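Foro de usuarios de la Biblioteca Dridavent
Sección: Salas y mobiliario
Tema: Agua embotellada en la mesa grande de la sala de lectura

s_saarela (moderación)
Publicado el 1/6/19

Estimados usuarios:

Se abre este hilo para recoger observaciones acerca del uso de la mesa grande de madera oscura de la sala de lectura. El reglamento vigente permite el agua en envase cerrado y prohíbe cualquier otra bebida. La dirección ha recibido dos escritos que solicitan extender la prohibición al agua y uno que pide dejar la norma como está. Se ruega argumentar con brevedad y citar el artículo correspondiente cuando proceda.

Saimi Saarela
Servicio de Salas

b.szucs
Respuesta n.º 1

Soy autor de uno de los dos escritos y mantengo su contenido. La mesa fue lijada y barnizada de nuevo en julio del año pasado por la casa Schnyder, con un coste de 2.795 euros que consta en la memoria anual. El presupuesto ordinario de conservación de la sala es de 2.000 euros. Una segunda intervención en plazo tan corto no sería asumible. El artículo 14 habla de «envase cerrado», pero no exige que permanezca cerrado mientras no se bebe, y en la práctica queda al criterio de cada cual.

Benedek Szűcs

camenzind_n
Respuesta n.º 2

Discrepo respetuosamente del señor Szűcs. Quienes consultamos las revistas encuadernadas pasamos jornadas completas en la sala, y la fuente más próxima se halla en la planta baja. Una botella con tapón de rosca, apoyada en vertical, no supone riesgo apreciable para el barniz. 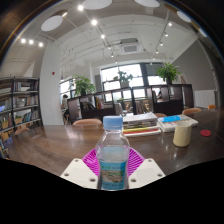 Cosa distinta es el vaso sin tapa, que el artículo 14 ya excluye y cuya presencia corresponde corregir al personal. Propongo que se aplique la norma existente antes de redactar otra. Añado que las pilas de libros y revistas que se dejan sobre la mesa al terminar la consulta me parecen un problema mayor que el agua: ocupan puestos y exponen los ejemplares a cualquier descuido.

Notburga Camenzind

k_bundgaard
Respuesta n.º 3

Coincido con la señora Camenzind en lo relativo a las pilas y discrepo en lo demás. El material mojado no se recupera. En el depósito Kadberg tenemos 400 volúmenes con daños por humedad, de los cuales 200 proceden de salas de consulta. No todos los casos se deben a botellas, desde luego, pero el origen rara vez puede acreditarse.

Solicito que el agua se autorice solamente en la mesa auxiliar de la entrada.

Kári Bundgaard

camenzind_n
Respuesta n.º 4

¿Podría indicar el señor Bundgaard cuántos de esos volúmenes se dañaron después de entrar en vigor el artículo 14? Sin ese dato, la cifra no permite valorar la norma actual.

k_bundgaard
Respuesta n.º 5

El inventario no distingue por fechas. Admito la objeción.

m.papadopoulos
Respuesta n.º 6

Una consulta de orden práctico. ¿Se ha considerado proporcionar posavasos? Los de fieltro que distribuye Damenel se emplean en la sala de juntas y no dejan marca. Bastaría con colocarlos en el centro de la mesa y añadir una línea al reglamento.

Mirsad Papadopoulos

b.szucs
Respuesta n.º 7

El posavasos protege el barniz y no los libros. No me opongo a que se adquieran, siempre que ello no se interprete como retirada de mi escrito.

s_saarela (moderación)
Respuesta n.º 8

Se toma nota de las intervenciones. El Servicio elevará a la dirección la propuesta de posavasos y la de reubicación del agua en la mesa auxiliar, con las reservas expresadas por cada parte. Respecto a las pilas de publicaciones, se recuerda que el artículo 9 obliga a devolverlas al carro al finalizar la consulta. El hilo permanece abierto.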